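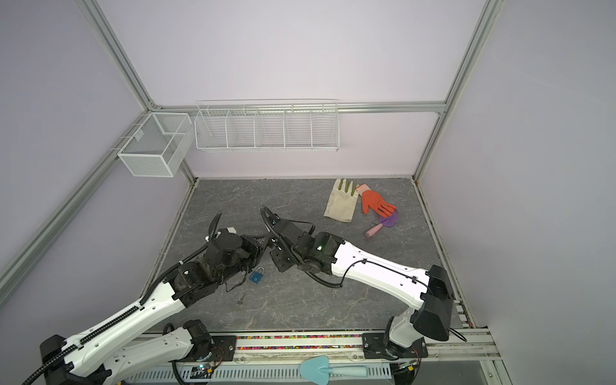
Two gloves on the floor, two baskets on the wall.

I own a hanging rack with five compartments. I'd like that on the record before we go any further, since the gloves are on the floor.

The rack was supposed to fix this. I bought it in May at Baysal, the housewares place out past the Bolimgate exit, the one with the parking lot designed by somebody who hates cars. I went in for a hose washer. I came out with a hose washer, a long white wire rack and a smaller white mesh basket, and the total was $41. The hose washer was not the expensive part.

My thinking was sound. Five compartments, five categories. Gloves, hand tools, twine and ties, seed packets, and a last one I had mentally labeled "misc," which should have been my warning. I have never in my life set up a misc that didn't eat its neighbors. The mesh basket would go in the corner to the left and catch anything too small or too embarrassing for the rack. I put them both up in an afternoon, level on the first try, and stood there admiring them with a cup of coffee like a person in a brochure. The white wire looks very good against the lavender walls. I'll give myself that much.

For a little while it all worked. I'd come in from the yard, peel off the gloves, drop them in the glove compartment and feel superior to everyone I went to high school with. Then one evening it was raining and I had a tomato plant in each arm, and the gloves went on the floor for a second. You know how long that second is.

The floor has a lot going for it, from a glove's point of view. It's flat. It's right there. It's gray with that marble pattern that makes anything you drop look a little bit like it's on display at a hotel. I could hold the rack responsible for being on the wall, up where a person has to lift an arm, but I was the one holding the screwdriver.

Now, the gloves themselves. I should explain that these are not a pair and have never been a pair. The cloth one is cream with olive-green fingertips, and it's what I wear for dry jobs, tying things up, picking beans, anything where I want to feel what I'm doing. The orange one is rubber coated, with a pink cuff, and it's for wet and disgusting. Each of them had a partner once. The partner of the cloth one went through the compost and came out the other end as more of a concept. The partner of the orange one is, I believe, at Stanisława Makowska's house, where I helped clear a gutter and came home one glove short. She says it isn't there. She also says she has never seen my good bucket, and I have eaten lunch sitting across from my good bucket.

So I've been working with one of each. I've gotten used to it. The cloth hand is the clever hand and the orange hand does what it's told.

When I finally told my sister I was going to sort all this out properly, she asked how long it would take. I said 18 minutes, because I'd read that a specific number makes you more likely to follow through. Then I sat down and wrote this. 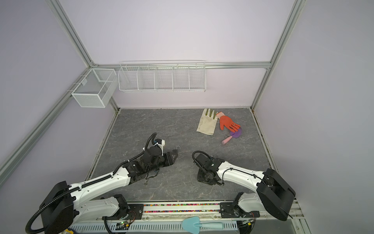 Page last changed: August 28, 2020

Some of you have written in about the trowel. Yes, I see it too. It's the light blue one, with the rounded blade, and it's lying on the white panel with all the slots, which is not a shelf and was never meant to be a shelf. It is, however, flat, and I refer you to my earlier remarks about flat things. I'm fond of that trowel. It was in a bin at the Stasance garden center when they were clearing out the old displays, and the long handle suits me. I've bent two better ones on the clay by the back fence and this one just keeps going.

The purple thing with the pink handle got a few questions as well, mostly along the lines of "is that from a toy store." It came out of a gift bag, and it was clearly chosen by color, and it does look like it should have come with a plastic pony. It is also the thing I reach for most. I've stopped apologizing for it. Nobody has ever stolen it, either, so it has that over the bucket.

Then there's the small black hook, and the hook is the one that stings. I own hooks for the specific purpose of hanging things up. The hook is on the floor with the things. There are 16 of them in the box it came in, or there were, and I had a whole plan for where they'd go along the rail that holds the rack, with a tool hanging from each, all facing the same way. I got as far as opening the box. I'd call that phase one.

Here's where I've landed after a summer of this. Five compartments was too many. I don't have five kinds of stuff. I have stuff I use every day, stuff I use in spring, and twine. That's 3, and even that feels like I'm padding it. The everyday stuff needs to live at the height where my hand already is when I come through the door, because I've now had months of evidence about how high I'm prepared to reach with muddy hands, and the evidence is on the floor. The rack can have the seed packets and the twine, which are light and clean and don't mind waiting. The mesh basket I want to move down low for the gloves. Mesh lets them dry out, and the opening is wide enough that I can miss a bit and still count it.

The trowel gets a hook. One hook. If that goes well, the purple thing gets one too, and we'll see about the other fourteen when I'm retired.

A couple of practical notes for the person who asked about hanging wire baskets from a rail. Check the gap on the hooks before you buy. Mine were a snug fit and I had to persuade them with the handle of a screwdriver. And hang the heavy one first and stand back and look at it for a day before committing to the second. I didn't do that, and I got away with it, but I was lucky and I was full of coffee.

Also, to the reader from Sonatside who suggested I throw out both gloves and buy two matching pairs: I considered it. I even stood in the aisle at Baysal and tried some on. They came in packs, all identical, and I could already see myself in October with one identical glove and a long story about it. I bought another hose washer and went home.

I'm seeing Stanisława next week about her plum tree. I'll be bringing the orange glove, wearing it the whole time, and looking meaningfully at her garage.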